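Ulier Tote Handling Kit: Evaluation Progress Report
Prepared for Skulemow, program office
March 1, 2018

Status: on schedule. Work package 2 is in progress.

The mobile base and lift module were delivered by Stojanovska with firmware and a printed setup guide. Installation took seven working days, one more than planned. The delay came from the charger, which had to be rewired for our supply.

The test area uses blue wheeled shelving units and green plastic crates with label panels on the front. Parking positions are marked on the carpet with yellow tape. We have asked the supplier to state the position tolerance for a parked unit, as the setup guide gives none. 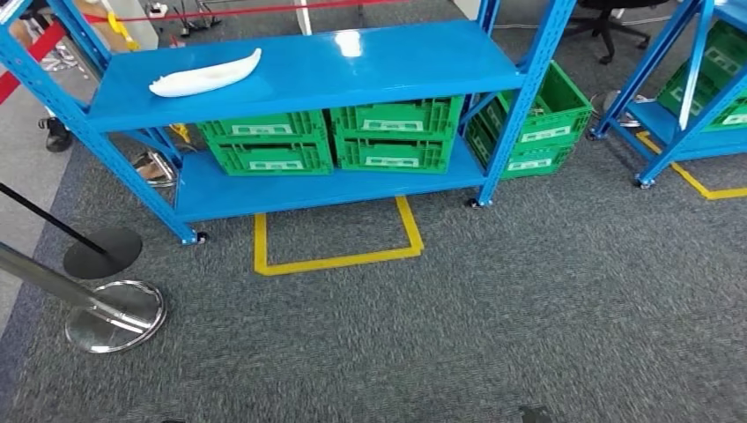 Docking trials began after the map was accepted. Of the first 200 runs, 88 were made with the default approach speed and the remainder with the reduced speed. Repeatability was better at the reduced speed. The default setting produced several aborted approaches, all logged with the same error code. Stojanovska has the logs and is looking at the wheel odometry filter.

Crate pickup has been tested from the lower shelf only. Top shelf work needs the longer mast, now on order.

The Flemutine fleet software was installed on the site server. Job queues work as documented. The export function drops the time zone from each record, and we correct this by script.

Next period: complete 500 docking runs, fit the mast, repeat the pickup tests. The final report is due in June. No change to the budget is requested.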